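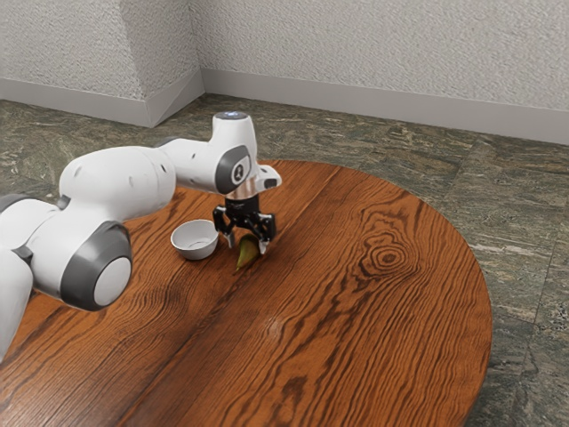 2020-08-19, dye bench

Second go at the walnut hull bath today, and I am much happier than I was with the June one, which came out the color of weak tea no matter how long I left the wool in. Writing this up while it's fresh because I know I'll forget what I did (see: June, where my entire record of the mordant is the word "usual").

Starting stuff: 656 g of dried hulls from the Kiltinmont sack, soaked overnight in the big enamel pot with the lid on. The hulls in that sack are a lot more crumbly than the last batch and there's plenty of dust in the bottom. I tipped the dust in too. Tyra thinks the dust is where all the color is and I'm inclined to believe her, but it does make straining a pain. Used the old pillowcase, doubled, and still got grit in the bath. Next time, hulls go in a bag from the start and stay there!

Simmered the hulls for an hour and a half, let it sit with the burner off, strained, then topped it back up with rain water. It was nearly black in the pot and a nice warm brown on a paper towel. Smelled like a wet basement, same as always.

Fiber: 6 skeins of the Lema two-ply, washed the day before and kept damp in a tub. Four plain, two with alum. I tied cotton string on them, one knot for plain and two knots for alum, and then of course the cotton took the dye as well and the knots pulled so tight I had to squint at them. They're readable. Wafula does his with strips cut out of milk jugs with holes punched in them and I should just copy him.

In they went with the bath barely warm, then slowly up. I wanted to hold it well under a simmer but the left burner has two settings, off and angry, so I ended up sliding the pot half off the heat and giving it a turn every few minutes. My thermometer said 54 when I first checked (Celsius, for anyone reading over my shoulder) and it crept up from there. I stopped looking once it seemed to settle down. Held it an hour, then lid on and left it to cool in the pot.

Results, rinsed and hung:
Plain skeins: proper brown, like a baked potato skin. Very even apart from one with a pale band where I'd wound the tie too tight. My fault.
Alum skeins: a shade more yellow, a bit brighter. Pretty next to the plain ones, but I'm not sure I'd bother with the alum again just for that.
Iron dip on half of one plain skein: dark, almost charcoal brown. Lovely color, slightly harsh to the touch. I kept it in for five minutes and I bet two would do it.

Rinse water ran clear on the fourth change. The one with the iron took longer and I gave it its own bucket so it wouldn't get near the others.

Exhaust bath: still plenty in there. I threw in the Fullotwood sample yarn that's been sitting on the shelf since forever, cold, no heat at all, and I'll leave it till I'm next in. Tyra, if you're in before me, please give it a poke and push it back under, it floats.

Stuff to sort out:
We're nearly out of alum. I used the last of the open jar and there's one sealed 1000 g tub left behind the scales. Condard had it in stock when I checked but the shipping is silly for one tub, so if anybody wants anything else from them, add it to the list on the door and I'll put it all in together.
The small strainer has a split along the rim. Don't use it for anything with madder in it, you'll be picking bits out of your yarn for a week. Ask me how I know.
Left burner, see above.

Wafula wants to try the same bath on linen, scoured properly this time, with a tannin step before the alum. I said he could have whatever is left of the hulls. There's around a third of the sack, more than enough for a decent pot. I'd like to see a swatch of it next to mine before anyone starts on the bigger pieces.

Light test: snipped a length from each skein and wound them on a card, half covered with foil, taped in the south window. June card is right next to it. Please don't move either one to water the plant.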